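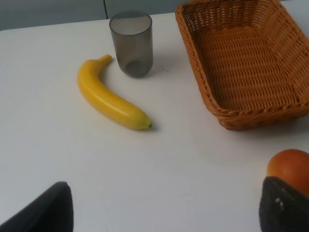

Join the Zandcombe table-clearing study

We are looking for up to 87 people to come to our test kitchen in Zandcombe and do something you probably do every day without thinking: put things away. A piece of fruit, a drinking cup, a basket, a plain white table. You decide what goes where, and we learn an awful lot from how you decide!

Pai is our study of small household habits. Some people go for the fruit first, some for the cup, and some shift the basket before they touch anything else (we love those). There are no right answers and you can't be bad at it. 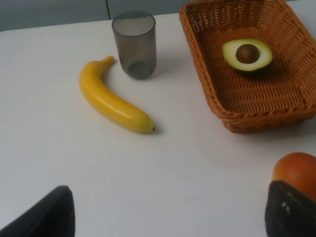 Posted by the Pai study team, Fluvon
Jun 15, 2023

Who can take part? Anyone over 18 who can sit or stand at a table for an hour. Left-handers are especially welcome, as we had very few in our March round.

What you'll do: a short chat about your own kitchen, then a run of quick tidying tasks with fruit, cups and woven baskets, with a tea break in the middle. At the end you can tell us what annoyed you, and please do, those notes are the best bit of our day.

You'll get a Camari gift card for your time and we'll refund your bus fare. Parking is free behind the building.

To sign up, ask for a form at the Fluvon front desk or ring extension 568. Tell us which mornings or afternoons suit you, and whether you'd like to bring a friend. Pairs are great fun to have in!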